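Home | Docs | Downloads | Data cards | Support

# Zirnier Hand Kit: sample dataset "Plunuslow"

README and data card, revision 2

## Summary

Plunuslow is the sample dataset that ships with the Zirnier Hand Kit, a hand-held two-finger gripper with a camera mounted above the fingers. It is supplied so that buyers can test their import, calibration and training code before recording anything of their own. It contains 841 episodes recorded by three operators in furnished homes. The subject is small-object handling on tables: picking up, moving, sorting and putting down packaged food and other light household items.

The set is not large enough to train a general policy. It is large enough to show whether a pipeline reads the files correctly, and to fine-tune a small model on a narrow pick-and-place task.

## What is in the download

- `episodes/` one folder per episode, numbered from 0001
- `calib/` lens and hand-eye calibration, one file per device
- `splits/` text files listing train and held-out episodes
- `notes/` operator notes, plain text, not cleaned up
- `tools/` the reader, the viewer and the checksum script

Each episode folder holds a video file, a pose track, a finger-width track and a short metadata file. Video is recorded at 60 frames per second. Pose and finger width are resampled to the video clock. The raw unsampled tracks are not included; they can be requested from support.

The held-out split has 181 episodes. It was chosen by home, so no table in the held-out list appears in the training list. Please keep it that way if you publish numbers.

## Metadata fields

- `device_id`: serial of the gripper
- `operator`: A, B or C
- `site`: home code
- `surface`: free text, for example "cloth, patterned" or "bare wood"
- `task`: one of pick, move, sort, clear
- `start_width`: finger opening at first frame, in millimeters
- `flag`: empty, or a short code listed under Known issues

`surface` was typed by hand and the spelling is inconsistent. The reader has a `--normalize-surface` option that maps the common variants to a fixed list. It leaves anything it does not recognize alone.

## Recording setup

The camera sits behind the fingers and faces forward through a wide lens. The gripper body is in view at all times, and straight lines bow outward near the borders. Both are intended. The lens gives enough context to recover device motion from the surroundings, and the body gives a fixed reference that does not move between frames.

Operators were asked to leave tables as they found them. Sweets and snack packets dominate the set, with metal tins, plates, paper bags and jars as containers. Many wrappers are foil or clear film. Printed tablecloths are common, and we did not replace them with plain ones.

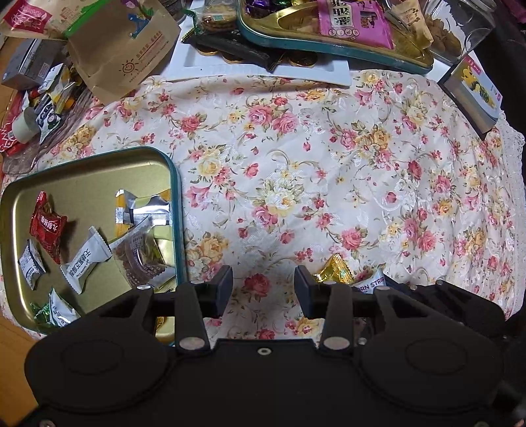

Reflective packaging is the hardest material in the set for most depth estimators. Foil takes on the color of whatever is next to it, and clear film often has no stable edge. In our own tests the failures were mostly of two kinds: a reflection inside a metal container treated as a second object, and a printed motif on cloth treated as something that could be picked up. Amra Stoyanova's baseline in `tools/baseline` includes a mask-consistency check that removes most of the second kind. It does little for the first.

Text on packaging appears in several languages and scripts. No transcription is provided. Object labels are given for the target object only, at the level of "wrapped candy", "packet", "box", "jar" and so on. Brand and flavor are not labeled.

## Reading the data

Install the reader from the `tools/` folder, then run the checksum script. An episode that fails the checksum should be downloaded again; the reader will open a damaged file without warning and return a short track.

Coordinates are right-handed, meters, with the origin at the midpoint between the fingertip pads when closed. Quaternions are stored w first. Version 1 stored them w last, and code written for that version will run without errors and give wrong orientations.

Finger width is measured between pad surfaces. It does not account for pad compression, so a firm grasp on a rigid object reads slightly narrow.

## Known issues

- `LAG`: pose track trails the video. Correctable with the offset given in the metadata file.
- `DARK`: large underexposed regions, usually the part of the room beyond the table. The table itself is usable.
- `OCC`: target object hidden by the gripper for most of the approach.
- `SLIP`: object dropped and picked up again. Kept on purpose.

Operator C's early episodes carry a small yaw error from a loose camera bracket. The correction is in `calib/` and is applied by default. Set `--raw-calib` to turn it off.

The tasks are unevenly distributed. "Sort" is underrepresented and comes almost entirely from operator B.

## Intended use and limits

Suitable for pipeline testing, pose-tracking checks, grasp detection on packaged goods, and teaching. Not suitable for food recognition, text recognition or any estimate of how full a container is. Contact forces were not recorded. Do not use the finger-width track as a substitute for force.

Episodes with a recognizable face were removed before release, along with their audio. The remaining episodes have no audio track.

## License

Owners of a Hand Kit may use the set for research and product development. Redistribution of the full set is not permitted. Single frames may be reproduced in papers and talks with credit to Zirnier.

## Changes

Revision 2 (April): quaternion order changed, `surface` field added, held-out split redrawn by home. Fixed a reader bug that dropped the last frame of each episode.

Revision 1: first release.

## Credits

Collection plan: Drita Karagiannis. Calibration and reader: Gorazd Vasić. Labels and review: Lejla Softić. Baseline: Amra Stoyanova. Storage and mirrors are run by Wuisan. Errors in this card should be reported to Eleni Stan through the support form, with the episode number and the device serial.

Contact support | © Zirnier, Noltcombe | Back to top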